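**Orndale table linen, plain weave, by the metre**

Stock code 816. Sold from the roll, cut to order. Minimum cut 2 metres.

Orndale is a medium-weight linen cloth for dining tables, sideboards and serving counters. It is woven undyed and washed once before it is rolled, so most of the shrinkage has already taken place. The cloth has no coating and no stain treatment. Customers who need a wipe-clean surface should look at the Treltar range instead, as Orndale will absorb a spill within a few seconds.

The weave is plain, one over and one under, with the same yarn in both directions. Slubs and small changes in thread thickness are normal in linen and are not treated as faults. Shade can vary between rolls. If you need several cloths to match, order them together and write "one roll" in the notes box – we will hold the order until a single roll can cover it.
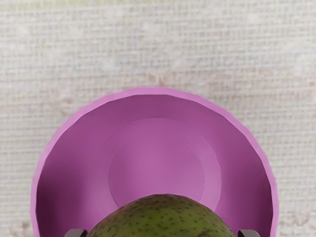 ## Sizing a cloth

Measure the table top, then add the drop twice to the length and twice to the width. A drop of 20 to 25 cm suits everyday use. Formal settings often go to 40 cm, but a long drop catches on chair arms and is awkward where children are seated.

Add 5 cm to each side for a double-turned hem. Orndale frays quickly once cut, and raw edges should be stitched or zigzagged before the first wash. Mitred corners lie flatter than folded ones at this weight. Tegwen Price in the workroom uses a size 90 needle and a stitch length of 3 mm, and we suggest the same.

## Specification

| Property | Value |
|---|---|
| Fibre | Linen, undyed |
| Weave | Plain |
| Usable width | 454 cm split roll, supplied as two equal widths |
| Shrinkage after first home wash | Up to 3% |
| Wash temperature | 40°C, or 60°C for stains |
| Tumble dry | Low, remove while damp |
| Iron | Hot, with steam |
| Full roll length | 50 metres |

The split is made at the mill and both edges are sealed. Please state if you want the two widths kept together.

## Washing and storage

Wash before first use, on its own, with a mild detergent. Do not use bleach or fabric softener. Softener leaves a film on the yarn and the cloth will then dry glasses and cutlery poorly if it is later cut down for tea towels.

Treat red wine and beetroot with cold water straight away. Grease should be dusted with cornflour, left for an hour and brushed off before washing. Candle wax is best chilled and lifted with a blunt knife – ironing it through paper works on white cloth but can leave a mark on the natural shade.

Iron while damp, on the reverse side first. Store rolled on a cardboard tube. Linen kept folded for months will wear along the crease.

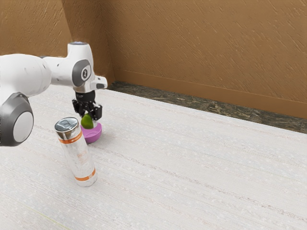
**Can Orndale be used over a polished table without an underlay?**

We advise an underlay. The cloth is open enough for heat and moisture to pass through, and a hot dish will mark French polish or wax. The Watkins felt underlay is cut to the size of the table top and has no drop.

## Ordering and returns

Cut lengths cannot be returned unless there is a weaving fault. Faults are flagged at the mill with a coloured thread in the selvedge, and we add extra cloth to the cut to make up for each one.

Samples are free and measure 10 cm square. Ask for the current roll if shade matters.

Hemming is carried out by Hivetti and adds nine working days. Orders for hemmed cloths must reach us by 30th September for delivery in November. For trade enquiries and full rolls, write to Caradog Bevan at the sales desk, quoting the stock code.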